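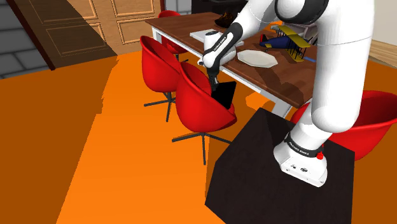
Escena del comedor en simulación, brazo con el objeto negro en la pinza

Hola a todos,

contesto rápido entre dos reuniones, perdón por el desorden. Va arriba una captura de la escena del comedor para que hablemos todos de lo mismo. Lo de Hae-won lo cito entero porque a los de Pillberg creo que no les llegó (rebotó la lista otra vez, octubre maldito).

> De: Hae-won Wang
> Asunto: reglas para escenas domésticas, borrador 2
>
> Buenas. He repasado el borrador y me quedan tres dudas antes de que Meris lo dé por bueno.
>
> a) El punto 4 dice "el objeto agarrado no debe pasar por encima de un asiento". ¿Se aplica aunque no haya figura humana en la escena? En Nilsuwan lo han leído como que no, y han validado 379 episodios con esa lectura.
>
> b) Fuerza de cierre de la pinza. No hay valor máximo para objetos planos y rígidos. Hay que poner uno o decir expresamente que lo fija cada equipo.
>
> c) ¿Qué hacemos con los episodios en los que se suelta el objeto antes de llegar a destino? ¿Se tiran o se etiquetan?
>
> Si alguien tiene objeciones, por favor antes del viernes.
>
> Hae-won

Voy por partes.

a) Sí, se aplica siempre. Una silla es un sitio donde se sienta gente y la regla se escribió pensando en eso. Mirad la captura: la pinza lleva la pieza negra plana justo encima de la silla roja más cercana, inclinada, casi detrás del respaldo. No hay nadie sentado y me da igual, con el texto actual eso es una infracción del punto 4 y tiene que salir en el informe. Si la política aprende que la silla vacía es zona de paso luego en el robot de verdad lo pagamos. Propongo esta redacción:

"Ningún objeto agarrado pasará por la vertical de un asiento, esté o no ocupado. Si no existe trayectoria alternativa, se detiene el episodio y se registra el motivo."

Lo de los 379 de Nilsuwan: no hace falta repetirlos, pero sí volver a pasarles el comprobador con la regla buena. Son unas horas de máquina, nada mas.

b) Aquí no me mojo con un número. Que lo fije cada equipo y que lo escriba en la ficha de la escena, con el objeto al que corresponde. Lo que no puede ser es dejar el campo en blanco, que en el último envío de Zeditum había 290 fichas sin rellenar. 290. Así no hay quien audite.

c) Se etiquetan. Tirarlos es esconder fallos. Etiqueta "suelta_prematura" y fuera del conjunto de entrenamiento, dentro del de evaluación. Creo que esto ya lo habíamos hablado, pero no lo encuentro en el acta.

Y añado una d) que no estaba:

d) Margen con los objetos de la mesa que no participan en la tarea. El borrador habla de "obstáculos" y luego nadie sabe si un plato es un obstáculo. En esta escena tenemos el plato octogonal, el avión biplano de juguete, la bandeja blanca al fondo... Para mí todo lo que está sobre el tablero cuenta como obstáculo salvo que la ficha diga lo contrario. El avión es mal caso por las alas y la hélice: si la malla de colisión es una caja, el margen sale falso en los dos sentidos. Pido malla convexa por partes como mínimo. Los de Pillberg decían que les tira el rendimiento, ¿teneis medidas? Porque con 1000 episodios por lote yo no lo noté.

Ah, y los pedestales. El del brazo también tiene que entrar en el comprobador de colisiones, ahora mismo está excluido por defecto no sé por qué. Lo cambio yo en el anexo si nadie protesta.

Resumen de quién hace qué:
Nilsuwan: volver a pasar el comprobador
Zeditum: completar fichas
Pillberg: medidas de las mallas
yo: redacción del 4 y el anexo

Hae-won, ¿puedes subir tú la versión 3 cuando esté el texto? Yo el viernes solo estoy por la mañana y con mala conexion.

Una cosa más que se me olvidaba, las capturas que acompañen a un informe de infracción, siempre con el asiento y la pinza en el mismo plano. Las que recortan solo la pinza no sirven para decidir nada.

Saludos, os leo esta tarde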